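Tonstead, July 5, 2018 - I'm Embla Tangen, and I'm so happy to tell you that Sostix is opening its cable table to the public this month! Bring us that drawer of knotted phone chargers (you know the one) and we'll sit down and sort it out with you. We tried it out in March and went through nearly 200 cords, and my colleague Leif Fogh still wants more. Seats are free, there are 12 per session, and everyone goes home with a pack of 6 cable ties. Start with the loose ends and work back to the knot - pulling hard only makes it tighter.

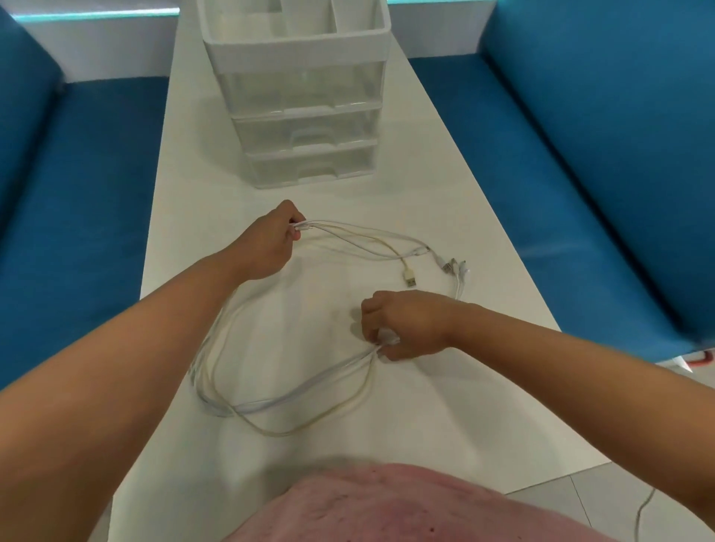 Can I leave cords I don't want anymore? Drop them in the bin by the door and we'll take them to the recycling center in Flakham.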